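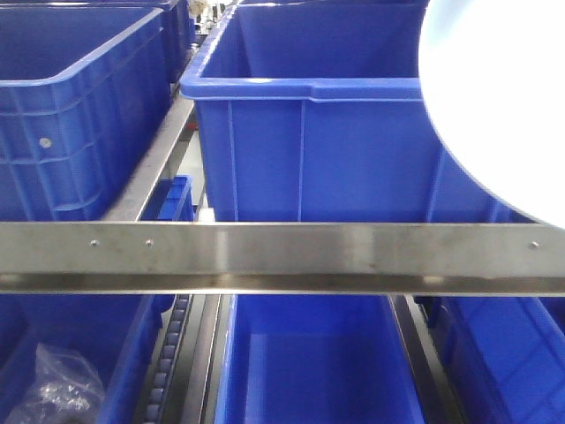

Does a suction cup beat a two-finger gripper for bin picking? Svenja Teuber asked me that, and she wanted a straight yes or no. Sorry, Svenja - it depends on what's in your blue bins! On boxes, the Ponska cup won easily for me. On crumpled clear bags it dropped 12 out of 200 picks, and the Hollmann fingers dropped 6.

Will the steel bar across the rack get in the way?
It did for me, mostly with the wide fingers. I teach the arm to come in high over the bar and then go down (slower, but my nerves like it).

Do I need a second camera for the lower tier?
I'd try one first. Mine is fixed, and the deep bins get pretty dark inside, so I turned up the exposure in the Sostura controller before spending any more money.

Can I swap grippers without teaching everything again?
Yes, if you save the tool offset for each one. Then run one slow pick per bin and watch the rims.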